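Planner talk, Zakmont meetup: speaker notes

Slide 1. Title. Say who I am and that the code is on the Zultby branch. Questions at the end, except for anything about build setup, which we can do at the break.

Slide 2. The problem. Our old planner took a full depth map, built one collision mesh, and planned once. Fine with open space. Bad when the wrist camera sees only part of an object, since the mesh simply stops where the view stops.

Slide 3. What we changed. Unseen space is now its own class, with its own cost. The planner may pass through it slowly and must replan after each new view. Replan budget is 8 per grasp. After that the arm backs off and reports.

Slide 4. Numbers. 2,000 simulated grasps for tuning, 3,980 for the test. Median replan is 550 ms. Say clearly that this is all in simulation. Do not promise hardware dates.

Slide 5. Depth on flat, shiny surfaces. Gistholm's renderer gives perfect depth, so we add dropout to anything tagged as possibly reflective. Leave this one up for a minute. Bowl on the left, framed panel on the right, and only part of each in view. Point out that the bowl's shadow must not end up in the mesh. 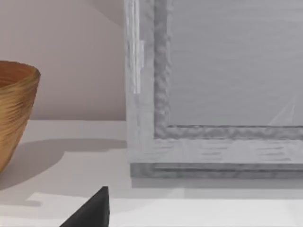
Lautaro Quiroga asked at the dry run whether the unseen-space cost should depend on distance from the fingertip, because a flat cost makes the arm creep even when it is far from anything. Answer: yes, it is on the list. The Bautista config already has a field for it, but the planner ignores it.

Slide 6. Thanks to Ronaldo Fajardo for the logging tool. Repo link stays up during questions.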